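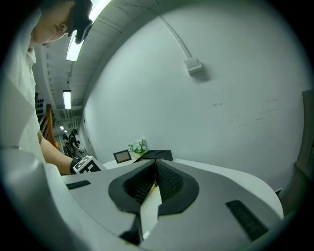
The woman who runs the training floor at Vunlow's Urnside site has been with the company long enough to remember when every order was packed by hand, and she is happy to tell you all about it, coffee in hand.

"We used to do 700 boxes on a good day, and you felt every one of them in your back by supper," she says, laughing. "I don't miss that part one bit!"

These days the arms do most of the lifting, and her old crew spends part of each shift teaching them, using hand-held grippers to show how a thing ought to be picked up and set down. It was strange at first, she admits, and a few people worried (quite reasonably, she thinks) that they were training their own replacements. The company put it in writing that all 254 jobs would stay through the changeover, and that helped, though what helped more was getting to try the work.

"You've got folks who packed glassware for years and never once got asked how they do it," she says. "Now the engineers come down and ask them, and they write down the answer."

She does have complaints. The floor is quieter now and she misses the chatter, and she would like the pay grades to catch up with the new duties, a subject she has raised more than once and plans to raise again in September.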